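Pillows on the cream sofa

We moved to Ollska in March, and the sofa was the first thing we bought for the living room. I wanted to make a small gallery about it, as many friends ask me how to keep a light sofa from looking cold. My answer is pillows, only a few, in calm colors.

Cream leather, gray striped carpet, one blue pillow and one white.

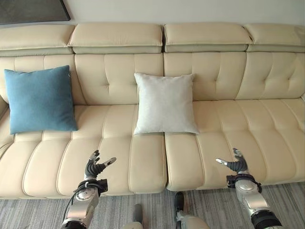

How do you clean cream leather?
With a soft cloth, a little damp, and after that a dry one. I do it every 2 weeks.

The second blue pillow belongs at the armrest end. It has a softer, knitted look, and I like that the two blues are not the same size.

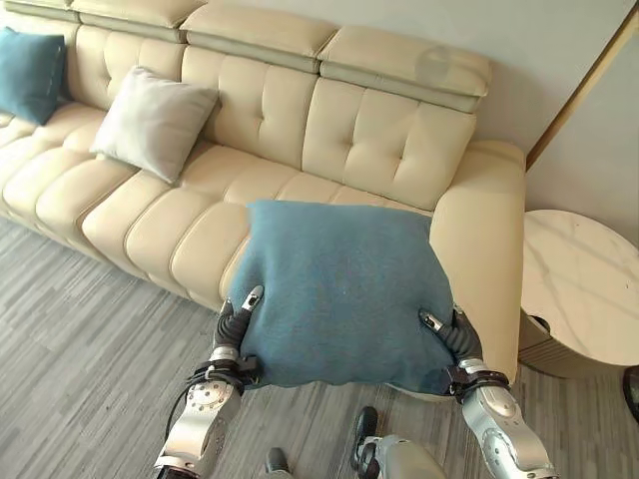
Ritva Huttunen wrote to me that she would put all the blue on one side and leave the other end free for sitting. I will try this next month.

156 shares | 3 comments

Taner Kaplan: Does the blue color rub off on the leather? Mine did.
Bernadette Langlois: I would add a mustard one.
Florian Besnard: Good carpet for this sofa.

Related
A small lamp for a dark corner
Washing knitted covers by hand
Our hallway before the paint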